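Kitchen > Cleaning Up > Boards and Benchtops

Print this page | E-mail to a friend

Search tips Enter keyword Go

Keeping the stains out of chopping boards

I've killed more chopping boards than I care to admit. Left one in the sink overnight, warped another in the dishwasher, and turned a lovely pale one bright orange with fresh turmeric (my own fault, I was talking). So these are the things I do now, mostly picked up the hard way, with a few borrowed from my neighbour Ctibor Rusnák, who cooks for a crowd every Thursday and has boards older than my kids.

First up, wet the board before you cut anything colourful. Just a quick run under the cold tap and shake it off. Beetroot, berries and carrots don't soak in nearly as badly. If you've already got a stain, sprinkle on bicarb soda, squeeze over half a lemon and scrub with the cut side. Leave it while you have a cuppa, then rinse. Plastic boards like a bit of sunshine too - I peg mine on the line by the handle hole and the tomato colour fades over an afternoon or two.

Onion and garlic smells are a different story. Coarse salt works better than bicarb, and always rinse with cold water first, then wash in hot with your usual detergent.
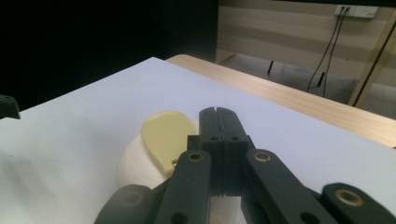

Garlic is the worst of them, so I keep one small board just for that and mark it with a dab of nail polish on the side. Raw chicken and meat get their own board as well, and it goes straight to the sink afterwards, no wandering about the kitchen with it. If a board has deep knife grooves that won't scrub clean, bin it. I know, I know, I hung on to my favourite for years!

Timber boards want drying on their edge with air on both sides. Lay them flat on the bench while they're damp and they'll cup on you. Every month or so I rub in food-grade mineral oil with an old hanky, leave it overnight and wipe off whatever hasn't soaked in. Don't use olive oil, it goes sticky and starts to pong after a while.

For boards that skate around while you chop, a damp tea towel folded flat underneath does the trick. Paper towel will do at a pinch, though it goes to mush if you're cutting up a whole pumpkin. Ctibor uses a square of that rubbery drawer liner, which you can rinse and hang over the tap.

And if you've got a light-coloured table, wipe up turmeric and curry paste the minute it lands. Dish soap first, then the bicarb on a soft cloth, and try a hidden corner before you go at the middle of it.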